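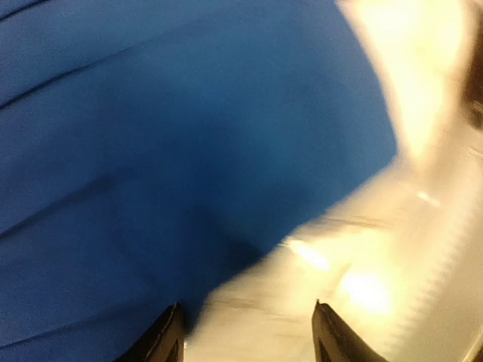
Marisol Ventura

September, started 1745

Cloth folding and sorting, bench notes. Carried on from the last entry, same counter.

Got the blue cloth out first. It has been in the drawer since we finished the Pletis covers and it holds every crease it was ever given. Smoothed it by hand, no iron. The short creases ease out if I lean on them with the flat of the hand, the long slanting ones don't. Tried folding along the long ones and letting them decide where the edge goes. The result is a bit off square but it stays shut, and the square fold opened up again as soon as I let go. Will do it that way for anything in this fabric.

Hawi's label on the drawer says felt. I'm not sure it is. It has that slightly fuzzy face but the one offcut I pulled at had a weave in it. Label left as it is until one of us looks properly.

Fold sizes: the Sqalli box takes 42 cm across. Two folds one way and one the other gets there with a finger's width to spare. Three the same way makes a lump and the lid won't sit.

Washing: 60 degrees for the whites and nothing else. Somebody put a dark napkin through with them in August and we have been living with the grey ones since. The Clurnar powder is nearly gone – there is a scoop or so left in the tub. Hawi to order, or tell me where she orders it from and I'll do it.
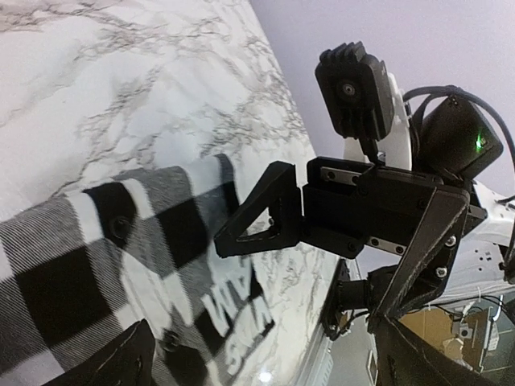
For the checked ones I've given up on matching corners and go by the squares. Line up a black square over a black square and the rest follows, near enough. The ones with lettering get folded with the lettering inside, so the print doesn't rub against the next cloth in the stack. The older printed ones from Trostano have gone patchy along the folds already, so it may be too late for those, but the new ones can start right.

Stack height is 8 and no more. Above that the pile leans and the bottom one takes a set that needs pressing out.

The marble is good for flattening and poor for everything else. Cloth slides on it when I fold one-handed. Tried a damp sponge wiped under the near edge, which held for a couple of folds and then left a mark on the underside. Next time a strip of the rubber shelf liner, if there is any left on the roll.

To do:
Check the blue for fibre content (Hawi, you have the good lens)
Powder
New label for the second drawer, the ink has run
Find the lid for the other Sqalli box

Left the folded pile on the shelf by the door. The unfolded ones are in the tub underneath, carry on from there.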